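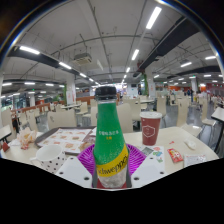

Schweppes on the table, cafeteria behind.

I stopped drinking soda every day in January. I had been having one with lunch and another in the middle of the afternoon for years, and I wanted to see what would happen if I only had it when I went out somewhere. I didn't set a date to finish. I just stopped buying it for the house.

The first week was dull more than hard. I had a headache on the second and third days, which I put down to the cola, and after that it went away. What I missed was having something to open. At three in the afternoon I would get up from the desk, walk to the fridge, look at the milk and sit down again.

Water didn't fix that. I tried keeping a big jug of it cold with cucumber in it, and the cucumber went slimy and I threw it out. Iced tea worked better. I make it with four bags in a jug and leave it overnight, no sugar, half a lemon squeezed in. By the second month I was getting through a jug every two days.

I did the money part too. I used to buy the 24 packs at the big store in Noltholm, and I went through 36 cans in a normal month at home, plus whatever I bought at gas stations. I never wrote those down, so I can't give a real total. The grocery bill is lower but I've started buying better bread, so the saving has mostly gone there.

Going out is where it gets interesting. When I took the bus to Festusham for my eye appointment I got there early and bought a cola at the station. It was much too sweet and I left a third of it. That had never happened to me before. Bitter drinks still taste the same as they always did. Tonic, bitter lemon, that kind of thing. I could drink those all day, so I try to keep them for meals away from home.

People ask if I lost weight. A little, but I also started walking to the post office and back, so I wouldn't read much into it. I sleep better. My dentist said my teeth looked fine, and she said that last year as well.

Things I would do differently: start in a cooler month or a busier one, and not tell anyone at work. Once people know, they comment on every can they see you holding.

I still have one warm can of orange at the back of the pantry, left over from before. My sister's kids can have it when they come over. Next I want to try making ginger syrup, and I'll post the recipe if it comes out right.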